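When the right arm stopped listening

August 2018

I was hoping to write this month about how well the two-arm program is going. Instead I have to write about a fault, and it took me much longer to find than I want to admit.

For readers who are new: since March I have been working in my free time on a project I call Plondar. It is a controller for two arms that work at the same table. Everything runs in simulation, because I do not have the money or the room for real arms. The task is simple to say. The arms should reach to a tray, take a flat piece by its edges, lift it together and put it down again.

Two weeks ago I left a batch of 1,000 runs working overnight. In the morning the report said that all of them were finished and that there were no collisions. I was very happy for the time of one coffee. Then I opened some of the recordings and saw the right gripper go down straight through the side of the tray, as if the tray was made of air. The arm did not slow down, and the safety stop did not come.

This was the part that scared me a little. A bad grasp is normal, I have hundreds of them. But a safety check that says "everything is fine" when it is not fine is a different kind of problem. If somebody would use my controller on a real machine, this is how the fingers get broken, and maybe not only the fingers of the machine.

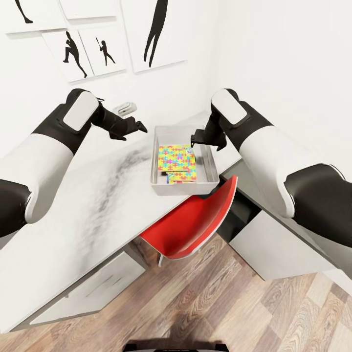
My first idea was that the contact settings were too soft. I made them harder, and the only result was that the pieces began to shake. My second idea was the time step. I made it 2 times smaller, the runs became very slow, and the gripper still went through. I lost a full weekend on this.

The real reason was in the start file. Each arm has a list of the things it must not touch, and the list is built when the room is loaded. In July I changed the loading order, so that the room comes first and the arms later. The left arm was still reading the new list. The right arm was reading an old copy, from a time when the tray had another name. So it was checking very carefully for a tray that did not exist any more. It found nothing, and it reported no collision. From its own point of view this was correct.

I found it only when I printed both lists next to each other. One line was different. I sat and looked at it for a long time.

What I changed:

Both arms now read the same list, and there is no copy.

If a name in the list does not match an object in the room, the program stops with an error. Before, it only wrote a warning in the log, and I do not read the log as often as I should.

Before each batch there is a short test where each arm is sent into the tray on purpose, slowly. If the stop does not come 2 times out of 2, the batch does not start.

I ran the 1,000 again on Friday night. The new report is much less beautiful – there are many stops, most of them from the right side – but I believe it. I also had to throw away the results from July, including the chart I was so proud of in my last post. I have put a note there.

The approach path of the right arm is still too low when it comes over the rim, and this is what I will work on next. If you use the start file from my old download, please take the new one, or at least compare your two lists before you trust any number it gives you.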